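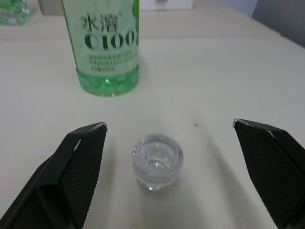

Sirnbridge Residents' Help Exchange
Household and Kitchen: Measuring and Serving

Portioning a bottled drink into small glasses for a tasting table

Posted by Plisetti, Tuesday, October 8, 2024

Our office is responsible for the refreshment table at an open afternoon in the Tundberg reading room. We intend to offer a bottled citrus drink labeled C100 in small, short glasses of the shot glass type. We expect 90 visitors, and each is to receive one serving. The glasses have thick walls and a stepped inside, and it is difficult to judge by eye how much they hold. Kindly advise on how to determine the serving size, how many bottles to purchase, and whether the glasses may be filled in advance. The table has a pale top that is known to stain.

Degefa Catering Desk
The outside of a thick-walled glass is a poor guide to its capacity. Place one glass on a kitchen scale, set the scale to zero, and fill the glass with water to the level at which you intend to serve. One gram of water may be read as one milliliter. Please do not fill to the rim, as visitors will be carrying the glasses across the room.

Suppose that your reading is 60 milliliters. A 400 milliliter bottle would then provide six full servings, with a small remainder. For 90 visitors you would require 15 bottles, and we would recommend purchasing two more to cover spills. The volume is normally printed in small type toward the bottom of the label. Please confirm it before ordering, as the same drink may be sold in more than one size.

Glasses may be set out in advance but should be filled no more than ten minutes before the doors open. Keep unopened bottles chilled and away from the edge of the table.

tundberg_front_office
The reading room tables must be covered for any event with drinks. Cloths are kept in the white cabinet and should be returned clean. Spills are to be wiped at once with a damp cloth and mild soap. Bleach is not permitted on the tabletops.

sirn_east_44
We just poured by eye last year and it was fine. Buy extra. Larger paper cups are easier to carry, although they do not look as nice.

Plisetti
Thank you. The glasses will be weighed this week and the order placed accordingly. We will also reserve two cloths.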